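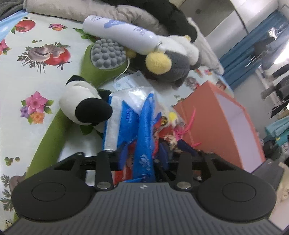 Bresta is asking everyone who uses its Tarero hand-held gripper to stop for a few minutes and check the two finger linkages before the next session. Over the past months we have heard from customers, kind and patient people all, whose left linkage stayed slightly closed after the handle was let go. We have traced the trouble to a pivot pin pressed in too tightly at our Nuttall workshop, and it affects 49 units. The fault shows up most in everyday work, the sort of bedroom tidying where plush toys, a tissue pack and slippery plastic packaging all share one bed, and a finger that lets go late can drag a neighboring item along with it. We know of one pinched fingertip, thankfully minor, and we are truly sorry for it.

How to check your gripper

Keep your free hand well away from the fingers. Open and close them 10 times with nothing between them, then let go and look at the pads, which should rest wide apart and face each other squarely. If one side lags – even a little – please put the tool away and write to us.

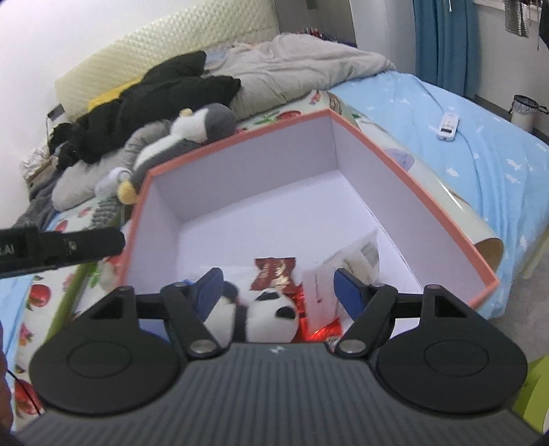 Repairs and replacements

Our Trurthorpe service desk will fit new pins free of charge, postage included, and has 200 sets ready to go. "I would much rather have your gripper on my bench for a while than have you worrying over it at home," said Relu Jitaru, who leads the repair team. Repaired tools will go back out through December, each with a short note from the person who worked on it.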